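Checking a two-arm laundry policy with shifted start positions

When we first started training our laundry policy (Tekau, for those of you following along from the earlier pages), we were so happy to see it finish a task that we forgot to ask whether it had learned anything about clothes. Takeshi Shibata was the one who pushed the basket over a little between runs, and oh my, that was a humbling afternoon! So this page is about the test we now do every time, and I hope it saves you a few weeks.

You'll need a trained policy, a basket, a sofa or something else soft and raised, and a handful of garments. We recorded 400 demonstrations for training and set aside 6 garments that the policy had never met. Please do set them aside before you train, and put them in another room if you have to, since they have a way of sneaking back in.

Start by running the plain version. Put the basket on the floor between the arms, drop one garment on the seat in a loose heap, and let the policy try to move it into the basket. Don't smooth the garment out first. I know it's tempting, but a neat shirt is a much easier problem than the one you'll meet in a real home.

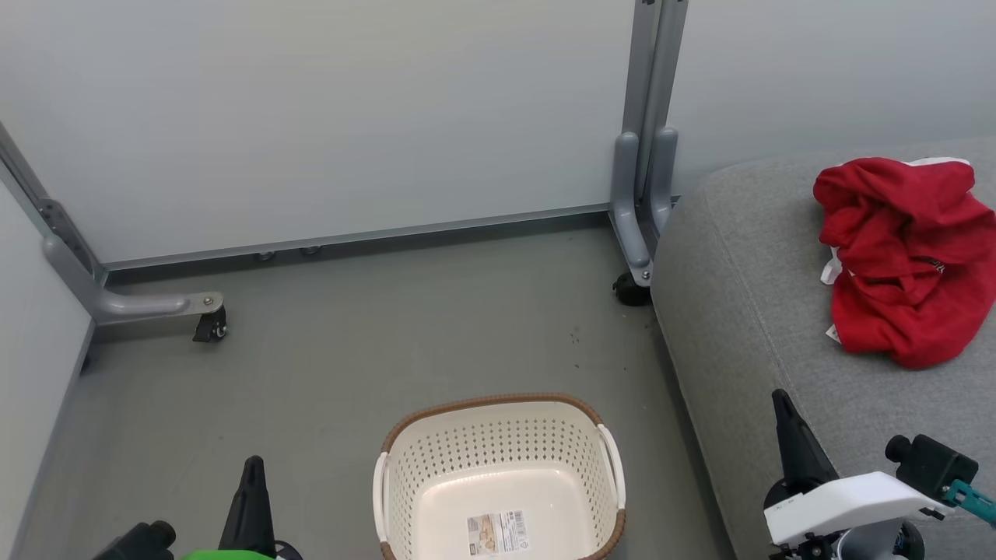

Head camera view with an empty basket and a red garment bunched up on the gray seat.

Next, move only the basket and run the same garment again. After that, put the basket back and move only the garment. Changing both together feels quicker, but then you can't tell which one caused the trouble, and you'll end up doing it all over again (ask me how I know).

Save the head view and both wrist views for every run, along with a short note on how it ended. We use "placed," "dropped" and "never grasped," and Aoi Mizuno added "hung on the rim" in May after we'd argued over it one time too many. We do 200 runs per policy, split evenly between the plain and shifted setups, and we have 2 people score the videos separately before they compare notes.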